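Progress report to the Pamach fund, December
Two-arm tidying and handover study, Vorley lab
Prepared by Edmund Sadowski

First of all, thank you again for your patience over the fall, and for the kind note you sent after our last report (it went up on the wall!). We now have 687 recorded runs in the Olletti set, 153 of them new this period, and both arms work from the same learned policy.

Cluttered and stacked objects

A cup with a utensil in it, set inside a pot, is still our favorite hard case, and we keep coming back to it.
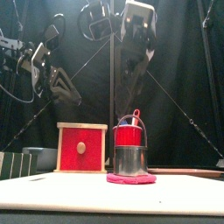
Small objects between two grippers

I'm happier with this part. We train on toy food, such as a carrot, with the wrist view as the main input, and Virág, our planner, decides which arm goes first. Waiting time between the arms has come down by up to 15 percent, though rounded pieces still roll away from us more than I'd like.
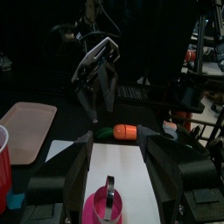 Will the remaining budget cover the spring work?

We expect it to, provided we put off the second set of finger pads until summer. The larger cost is operator time for new demonstrations, and we have set aside 2 months of it, mostly for the stacked objects. I'll send the revised spending table separately, and do call if anything in it looks odd.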